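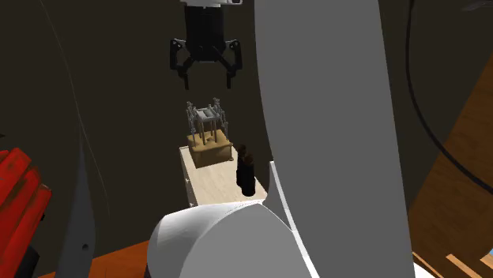 So when does a simulated robot run count as a pass? When the task finishes inside the limits you wrote down before you pressed go, says Yichen Tang, and at no other time.

Tang looks after the test rules at Vivix. We caught her between calls on 2021-06-16, version 6 of the rulebook open on her desk, tea going cold. Quick chat, she'd warned. It was.

First gripe: people moving the goalposts. "They watch a run, it's a bit off, and they widen the tolerance. Then it's a pass. Drives me mad." Limits now get locked before a batch starts. A batch is 336 runs. Change one number and you start the lot again.

And failures? Kept, all of them. Same folder, same naming. "If I can only find your good runs I don't beleive your good runs."

Camera views come up next. Her rule is at least two, one of them close to the gripper, becuase arms get in the way of things. She shows us a render.

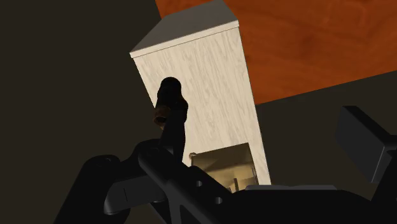

Close to the gripper: a dark upright object in front of the pale cabinet.

"From one view you might swear it's held. Might be. Check the contact log, then write it down." Pictures back up the log, she says -- never the other way round.

Not everyone's keen. Romain Tessier, who writes tasks for the team, reckons 21 pages is too long for any rulebook. Tang half agrees. She cut 19 clauses in March and has her eye on more.

What about real arms? Separate sign-off, separate person. A sim pass gets you into the queue for the lab at Mosberg, nothing else. "You still do the guarding, the speed limits, the stop button. All of it, from scratch."

Then her phone goes. Last word, half way out the door: "Tell them to put the version number on the report. Please."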